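January, late afternoon, tea going cold

I meant to write this up yesterday and then got pulled into the school levy question, so forgive me if it wanders a bit. We are still on the Matel district clinic money, and I want to get down what we did and what I think it means before the next batch of ledgers arrives and I forget everything (I will forget everything).

To recap for anyone picking this up cold: Matel was supposed to get its health transfer from the provincial treasury every quarter after the ceasefire, and the clinics say most of it never came. The treasury says it was all paid out. What we have is the treasury's payment register, the district's own cash book, and a pile of receipts from Magagula, the supply company that won the contract for drugs and generator fuel. I spent the morning lining up the register against the cash book, and of the payments in the register I can find 11 that have no matching entry on the district side at all.

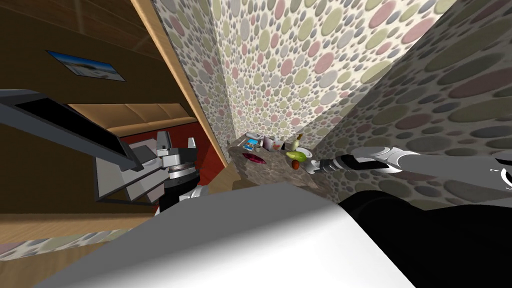

Notebook 3, p. 26

I don't want to get too excited about those. When I first did this kind of matching I shouted "missing!" at every gap, and half the time it was a clerk entering things under the wrong month, or a payment split in two by the bank. So I went back through with a wider window, allowing a full quarter either way and letting the amounts be added together. That cleared up two of them quite nicely, both fuel payments that had been booked under transport. The rest stay open, and they do cluster in an interesting way – nearly all fall in the stretch when the district had an acting administrator and the cash book changes handwriting.

The Magagula receipts are their own adventure. They're carbon copies, some of them so faint that I was tilting them toward the window like an old jeweler, and the numbering restarts partway through with a new prefix. Anathi Shabalala thinks the restart is simply a new receipt book, and she may well be right, she has seen far more of these than I have. But I'd like to see the stubs before we say so in writing. I've put in a request through the Tolletti archive, where the district papers went when the old office was closed, and they were very kind on the phone and promised me nothing.
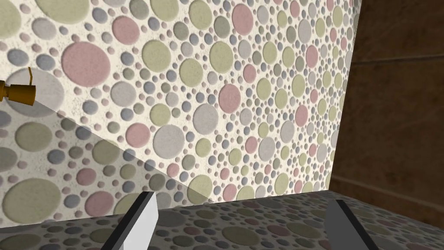 *Wall with the circle pattern, mostly soft pinks, greens and grays.*

On the question of what we call all this. There was a good long discussion over lunch about the word "diverted," which was in my draft and which I have now taken out. We can show that money left one account and that we can't see it arriving in another. We can't show who had it in between, and there are people in Matel who still have to live next door to each other after our report is printed. I've gone with "not accounted for" throughout. Anathi would prefer "unreconciled," and I see the point, but I tried it out on my sister and she thought it meant a family quarrel.

The other side of it is what the clinic nurses told the interview team, and I keep coming back to this because the ledgers can make you forget there is a clinic at the end of them. One ran the cold box on borrowed fuel for around 26 days and wrote down every lender's name so they could be paid back. I'd love to use her list as a check on the fuel deliveries, if she's willing and if it can be done without putting her in an awkward spot. Not to be copied into the shared folder until she has said yes, please! 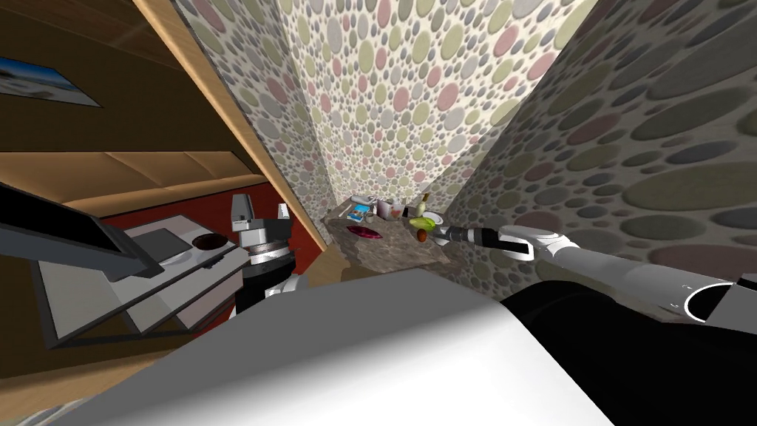

Public Accounts Desk – Transfers and Local Finance Team

Small things, so they don't get lost. The Skadden spreadsheet (the matching template, for newer folks) is rounding the older currency amounts on import, so set the column to text before you paste anything in. I lost most of an hour to that. The exchange rate tab is also still on the pre-reform rate, and I've flagged it in yellow but haven't changed it, as I don't know who else is leaning on it.

To do next:

- ask Tolletti again about the stubs
- rerun the open payments against the bank slips once they're typed up
- draft the letter to the treasury, with room for a proper reply before we publish
- call the interview team about the nurse's list

Anathi has the cash book photocopies until the morning. The register is back in the gray cabinet, second drawer.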